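Daily soaps should stop telling us the story before it airs

I have watched Olvera since its first season, when it went out at 6:30 in the evening and half the cast seemed to be learning where the cameras were. It is a better show now. The writing is tighter, the sets no longer shake when a door is slammed, and in Refugio Tapia it has a lead who can hold an argument scene without raising his voice. I don't miss many episodes, and I want to say that early, so that what follows is taken as a complaint from a regular viewer.

The complaint is about teasers. Every month the channel puts out a list of what will happen in each episode for the next four weeks. The list goes to the TV magazines and the fan pages, and from there it goes everywhere. By the time an episode airs, anyone with a phone knows who walks out, who comes back and who ends up in the hospital.

In October the show reached episode 728, which was the end of the Clovgate story. For readers who don't follow Olvera, Clovgate is the housing estate where the Medrano family made its money, and for most of a year the plot had been circling the question of who signed the papers that let the builders skip the safety checks. It was a good question. There were five people it could have been, and the writers had been fair about it. Each of the five had a motive, and each had been given at least one scene where you could believe they had done it.

I knew the answer three weeks before the episode. I didn't go looking for it. It was in a headline on the front page of an entertainment site I read for movie listings, in letters big enough that I had read it before I could look away. The headline named the character, and the picture next to it was of the actor in handcuffs.

So I watched the episode knowing. The big scene runs for 22 minutes with one ad break, almost all of it in the kitchen, with Tapia on one side of the table and Ximena Contreras on the other. She plays his sister. She is the one who signed. It is the best work she has done on the show and I would put it against anything on television this year. She starts out annoyed, then she gets busy with the dishes, and at some point in the middle you see her decide to stop lying. She doesn't cry until he has left the room.

I admired it, but I wasn't surprised by it, and the scene was built to surprise. The whole first half depends on the viewer thinking that she has come to tell him about somebody else. There is a long pause where he guesses wrong. If you don't know, that pause must be terrible to sit through. If you do know, you are waiting for the man to catch up.
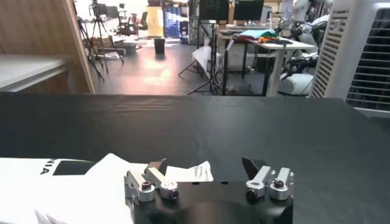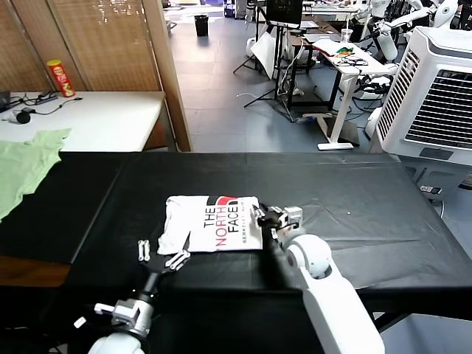 The channel's defense is well known. Daily drama is a habit, it says, and people need a reason to keep the habit. If viewers know that something big is coming on a certain evening, they will make sure to be home. There is also the matter of people who miss episodes. A person who works shifts can read the teasers and keep up with the story well enough to enjoy the two or three evenings a month when they get to sit down.

I take the second point seriously. My mother worked nights in a hospital laundry for most of my childhood, and she followed two soaps almost completely through the magazine at the checkout. She would have been lost without it. But a summary of what has already aired would have served her just as well. She needed to know what had happened. She had no use for what was going to happen to people she hadn't seen in ten days.

The first point I don't believe. Nothing stops a channel from saying that a secret comes out this week. It doesn't have to say which secret, or whose. Promotion did this for decades. You got a short clip with a door opening and a face reacting, and you were told when to tune in. You could spend the day at work arguing about who was behind the door. That arguing was part of the fun, and it was also free advertising, which ought to matter to the people who make these decisions.

The rival show handles it better. Korero, which is in the slot after Olvera on the other channel, releases one line per week. It is usually vague to the point of being useless. "Old friends meet again." "A promise is tested." People make fun of those lines, and some of them deserve it. But when Korero killed off its school principal last year, I was standing in my living room with a plate in my hand, and I stayed standing until the credits were over. I can't remember the last time Olvera did that to me. I don't think Korero is the stronger show. Its comic storylines are thin and its teenagers all talk like lawyers. It has kept its ability to shock, and that covers for a lot.

There is another cost, and it falls on the actors. A performance in a daily soap gets one chance. These shows are rarely watched twice, and they don't win many awards outside their own category. An actor like Contreras may get a scene like the one in 728 once in a contract. She learns it in a few days, shoots it in an afternoon alongside four other scenes, and then it goes out. If most of the audience comes to it with the ending in hand, they watch it like a replay of a match when they've already heard the score. They can still see that it was well played. They don't feel it the same way.

I noticed this in the comments after the episode aired. There was plenty of praise for her, and she earned it. But much of the talk had already moved on to the next list. People were discussing whether she would get out on bail, and whether the new lawyer was really her son, and both of those things had been given away in the November teasers, which had come out that same morning. The biggest episode of the year had a life of a few hours before it was old news.

Some of the blame belongs to the sites. A headline can be written so that it does not give away the plot, and most editors choose the other kind because it brings in more readers. I would like them to stop, and I don't expect it. They are printing what they are sent. If the channel did not send it, they would have much less to print. Leaks would still happen, as they do with every show, but a leak is something a viewer can usually avoid with some care. An official list with its own press release is much harder to stay away from.

Some of the blame belongs to us too. I have friends who read the teasers first thing when they come out and say they enjoy the episodes more that way. One of them told me that she can't relax unless she knows that her favorite character is safe. I don't want to take that away from her. She could have it, if the channel put the full list behind a page that you had to choose to open, with the plot kept out of the title. It would cost them next to nothing. Gulo, the streaming service that carries both shows the morning after, already does something close to this. Its episode titles are only numbers, and the summary stays hidden until you tap on it. I've started watching Olvera there for that reason, even though it means being half a day behind and sitting through the same yogurt ad four times.

That should worry the channel more than it seems to. A show that goes out live in the evening has one thing over a streaming service, and it is that everyone finds out together. My neighbors used to shout through the wall when something happened on Olvera. I mean that literally. The woman next door would bang on it with a shoe, and I would bang back. She still watches, as far as I know, and the wall has been quiet for a couple of years.

What I'd ask for is modest. Keep the monthly list if the advertisers want it, but leave out the endings. Say that there is a wedding and don't say that it gets called off. Say that the trial begins. For the two or three episodes a year that the writers have been building toward for months, say nothing at all beyond the time and the channel, and let the cast do their interviews afterward.

Contreras's character goes on trial soon. According to the list, the verdict comes at the end of the month, and according to the same list I could tell you what it is. I have managed not to read that line so far. My sister has read it, and she has been told not to bring it up at dinner.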